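The Case for the Junk Drawer

There is a kind of person who visits your home, opens a kitchen drawer looking for a spoon, finds eleven keys and a birthday candle instead, and closes it with the gentle face of someone who has walked in on you in the bath. I have been visited by this person many times. I am related to two of them.

My position, which I have held through one marriage, two apartments and a house in Sollthorpe with a total of five kitchen drawers, is that every home needs a place where things go when they have no place. Call it the junk drawer, the odds box, the bowl by the door. I think it is the most useful piece of storage anyone owns, and I would like to defend it before the last one is fitted with bamboo dividers.

The dividers are how it starts. You buy a set because it was near the register. It has a long slot for long things, some small square slots for small square things, and a middle-sized slot for which you own nothing suitable. By Saturday you have thrown out a perfectly good length of string on the grounds that it was neither long in the right way nor square. By the following month you need string.

I should say that I have tried the other life. A few years ago I paid for a course in home order, taught over the internet by a company called Zumton, whose method was to hold each object and assign it a "home address." I found this easy with a frying pan. A frying pan knows where it lives. But what is the home address of the little bent tool that came with the bookcase? It fits nothing but that bookcase. It will be needed exactly once more, on the day we move, and on that day I would like to be able to find it. The course suggested taping it to the back of the bookcase. I did this, the tape gave up over the winter, and the tool slid down behind the bookcase, to a spot I could reach only by moving the bookcase. It now lives in the drawer.

People who sell order like to talk as though mess were a moral problem, or at least a sign of one. The tidy home belongs to the tidy mind. I have known some very tidy minds, and a couple of them could not have told you where the flashlight was during a power cut, having given it a home address in a labeled tub on a high shelf in a dark garage. In our house the flashlight is in the drawer. So are the matches, in case the flashlight is dead, and so are the batteries, although nobody can say which of them work. During a power cut you will find my family standing around that drawer like people around a campfire.

My neighbor Gopinath Kartha takes the opposite view and I respect him for it, since he returns everything he borrows. He keeps a wall of clear boxes in his basement, each with a printed label. He has a box for picture hooks and another for picture wire. He also has one marked MISC, on the bottom row, facing slightly away from the room. I noticed it in May when I went down there for a wood clamp. It was the only box with a worn lid.

I did not say anything. I am saying it now, in print, which I admit is worse.

The truth is that all systems have a MISC box, and the more serious the system, the better hidden it is. Libraries have a shelf for books that fit no other shelf. Offices have a folder called "Other," and inside it a folder called "Other (new)." My first job was in the back room of a hardware supplier named Irkiten, where we kept stock under 3,150 part numbers, and the last of them was for "assorted." The owner used to say that "assorted" was where the money was. A man would come in for a hinge, poke about in the assorted bin while we looked for it, and leave with the hinge, a brass knob and some sort of pulley. I don't think anyone has ever been tempted by a well-labeled hinge.

It's that poking about I would miss. A search that goes straight to its object is quick, and you learn nothing from it. When I go through the drawer for a pen, I pass the spare button from a coat I gave away, the ticket from a ferry we nearly missed, and a small plastic wheel that must have come off something. I have been passing that wheel for years. Whatever it came off has either managed without it or been thrown away by now, and still I put it back each time, because the day I throw it out will be the day I find a toy truck in the attic standing on three wheels.
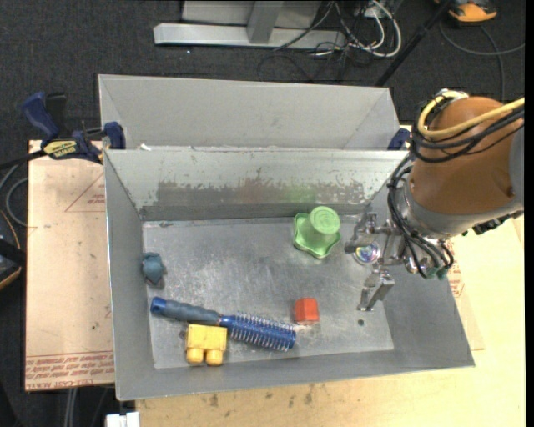 Children understand this better than we do. Give a four-year-old a shelf of sorted toys and she will look it over politely. Give her a tub with a doll's shoe, half a puzzle, a kitchen funnel and a bell in it and you can drink an entire cup of coffee while it's hot. Things that have nothing to do with each other are more fun to put together, and I suspect most good ideas, and a fair share of bad dinners, begin the same way.

I will give some ground. There are limits. A junk drawer must be able to close. It may not contain food, or anything that used to be food. One drawer is a habit, and three drawers are a situation your children will one day have to deal with, talking about you in low voices while they do. My aunt had a whole room of it in her house on Gowda Street, and it took us two weekends and a rented truck. In the course of this we found the good scissors, which she had accused each of us of stealing, in turn, over most of my childhood.

I took them home with me. They're excellent scissors, and I know exactly where they are, under the takeout menus, to the left of the wheel.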